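Robots > Bench notes > Two grippers and a very small kitchen

Two grippers and a very small kitchen

11 Aug 2019

I've been looking forward to writing this one up. For months I've had a note on my desk that just says "compare the Lenau and the Lockyer properly", and I finally got to spend real time with both of them, on the same tasks, with the same settings wherever I could manage it.

The short version is that I like them both a lot more than I thought I would, for completely different reasons. The long version involves a lot of plastic fruit and vegetables.

The Lenau is the plain one. Parallel fingers, straight travel, very stiff. You tell it a width and it goes to that width. The Lockyer has linkages behind the fingers, so they give a little when they touch something off-center, and it can get away with a sloppier approach. I ran both from the same controller, a Pullow box with the 2.1 firmware (2.0 drops messages when you send width commands too fast, so update it if you have one!).

Why toy kitchens are great

I used to test on blocks and nothing but blocks. Blocks are fine, and I still keep a few nearby, but a play kitchen gives you so much more to get wrong. There are knobs, handles at different heights, a sink with walls that get in the way, and round things that roll off if you nudge them. A play orange is a wonderful test object. Squeeze it a little below the middle and it pops up out of the fingers, squeeze a little above and it shoots down and away, and you find out very quickly how good your height estimate is. The wrist camera matters most for this part, and on mine the fingers cover a good piece of the view right when you want it.
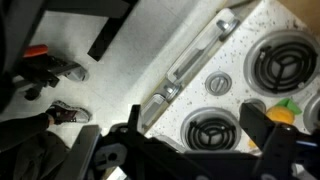 How I ran it

Each gripper got 700 pick attempts, split evenly between the orange and the corn, plus a set of handle pulls that I scored separately. Every attempt started from the same arm pose. I moved the object by hand between attempts and tried hard to be lazy about it, because when I'm careful I always end up putting things where the robot likes them.

The corn is the easier of the two as long as you come at it across the cob. Along the cob is hopeless with the Lenau. The Lockyer can sometimes do it – it sort of shuffles the cob sideways as it closes – and I cheered out loud the first time that worked.

Out of all 1,400 attempts, 1,057 ended with the object lifted and held for the full count. The Lockyer was ahead on the orange and the Lenau was slightly ahead on the corn, which surprised me. I think it comes down to stiffness. Once the Lenau has the cob it really has it, and the Lockyer lets it tilt during the lift.

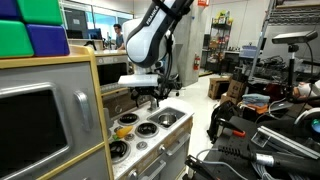 Handles were another story. Pulling a small vertical handle needs the fingers to stay put while the door swings, and the stiff gripper fights the hinge the whole way. I had to turn the arm's stiffness way down before the Lenau stopped tripping the force limit. With the Lockyer I left the arm alone and it just worked on most doors, although the give in the fingers means you never quite know where the handle is sitting. If you're estimating door angle from the arm pose, expect it to be off.

Cameras came up too. I tried going wrist-only for a while and went back to wrist plus a fixed view from the side. The fixed one is better for deciding where to go and the wrist one is better for the last little bit. I'm running the fixed view through the Grunport calibration scripts, which want a lot of samples (I gave them 2,000 and let them run over lunch) but the result has held up well, even after I bumped the stand and had to redo it. 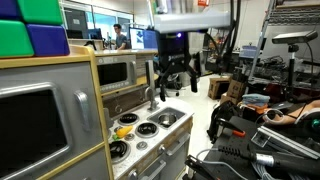

Fingers open over the sink, corn still on the stovetop.

Next up is the sink. Getting things out of a bowl with steep sides is hard for both grippers, and I want to try longer fingertips on the Lenau before I say anything unkind about it. The fingertips should be ready in October. I'll put the width and force settings up with that post, along with the handle numbers once I've gone back over them.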